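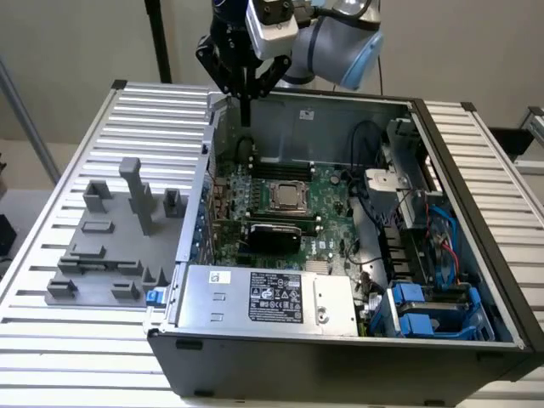
Flower wholesaling in Hatholm has long depended on the early morning auction, where growers and shops settle prices by hand. The Kutumar growers' cooperative moved its order desk online in February, and 22 florists now buy through it. The system runs on ordinary office equipment, and is maintained by Idberg, a local supplier.

Stems ordered by noon are cut the same afternoon and held in cold storage overnight.
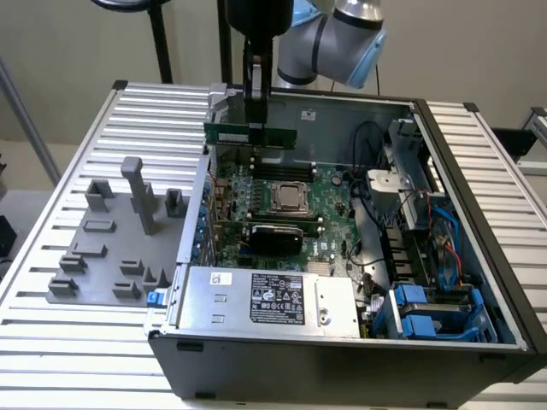
Deliveries leave the packing hall in 13 vans, with roses and lilies loaded last. Cropper, the oldest shop in the district, placed 612 orders in its first season and reports that waste has fallen by about 12 percent.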